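23rd October
Posted by Trernel bench notes

Medham mortality extract, second pass. The file came in with 697 death records for ages 25 to 64. Removed 11 duplicates (same certificate number, different upload batch), which leaves 686. Of those, 355 list heart disease or diabetes as the underlying cause.

Wavness uses an older cause-of-death coding, so the respiratory group does not line up with ours. Mapped it by hand and saved the table in the shared folder. 2 codes still have no match.
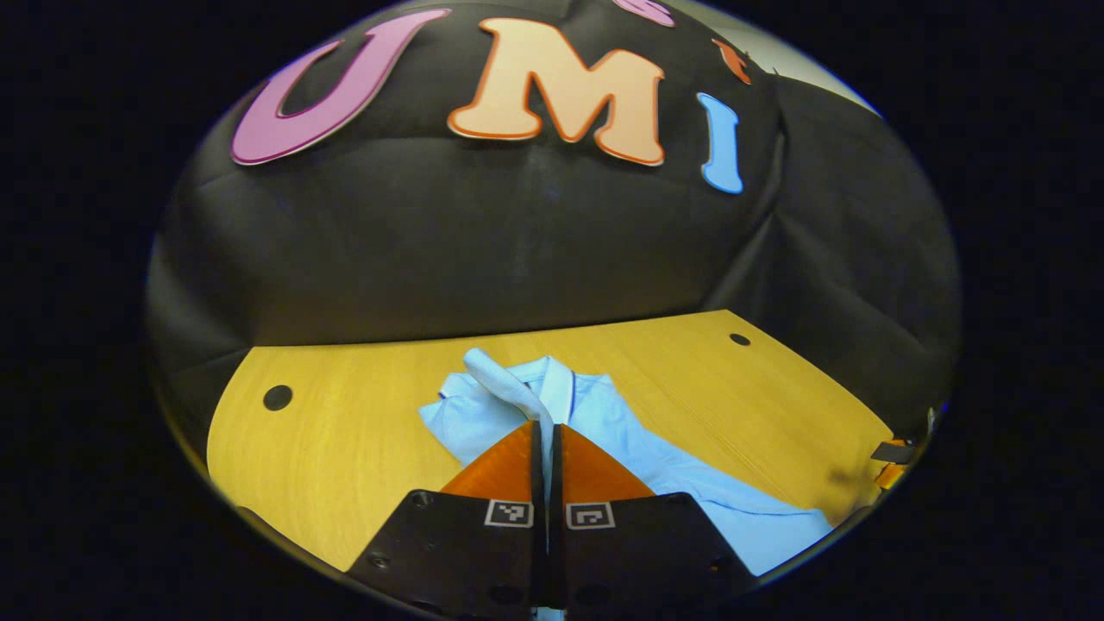

Reran the expected deaths with the January population file. The oldest age band moved a little and the rest stayed put. Have not checked the diabetes rows against contributing causes yet. Whoever does that should use the cleaned file, the raw one still has the duplicates in it.

Kozłowski script fails on blank birth years. Patched it to skip them and write a log. Wavness rerun goes on tonight.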